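Notebook, Monday, shared workshop, bench by the back wall

Picking up from where I left off in March, when the arm was still bolted flat and couldn't get down to the near side of the board without its elbow going somewhere silly. I've been putting off the wedge for weeks and then did the whole thing in one evening in the simulator (typical!). Calling this version Giáp so I don't mix it up with the flat-mount files, which are all still called Joson-something and are a mess. Sorry, Ánh, I know you asked me to tidy them.

The wedge leans the base over so the first link comes out on a diagonal. My worry was that the upper arm would end up too low over the table, but it arches up nicely and the forearm drops down steeply from the elbow, so there's room for the pieces underneath. I've gone with wood for the mount, same as we'd cut for real. Ngọc reckons we should run a batten along the back of it as well, and she's probably right, but I want to see how much it flexes first.

Small board for now, only a handful of pieces on it. I had a full set in at first and it was a pain: every time I changed the mount I had to put everything back, and half the time I'd got a bishop inside a rook. This is plenty for sorting out reach and clearance.
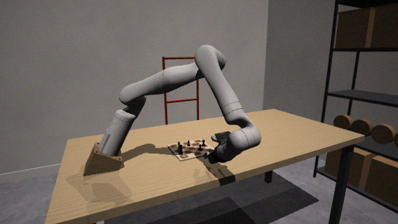 Hiếu Lại wrote back after lunch that the board ought to come closer to the base before anyone cuts any timber, as he'd like some reach left over for a bigger one later on. He also wants to know whether I've tried it with the board square to the table, and whether the gripper can get at a short piece with a tall one right beside it.

Fair points, all of them. Square to the table: not yet, it's on the list. The short piece next to a tall one is the bit that bothers me too. The fingers are big compared with the pieces, so coming straight down is fine in the open and horrible in a crowd. I might try turning the wrist so the fingers close along the diagonal. Or we make fatter pieces, ha.

Ran 500 random picks overnight with the wedge in. 324 went through clean, 132 clipped a neighbour, and the rest I haven't looked at properly (I think the planner gave up on most of them). Better than flat, I'm sure of that much, but I didn't keep the old numbers anywhere sensible so I can't prove it to A-yeong, who will ask.

Next:
move the board in, rerun the same seeds
board square to the table, same again
shadows are a bit heavy for the camera test, soften the light
ask Ingeborg if the 8 mm bolts in the Momell tin are spoken for
don't cut the wedge until Hiếu has seen the rerun

Leaving it going again tonight. Please don't shut down the left-hand machine!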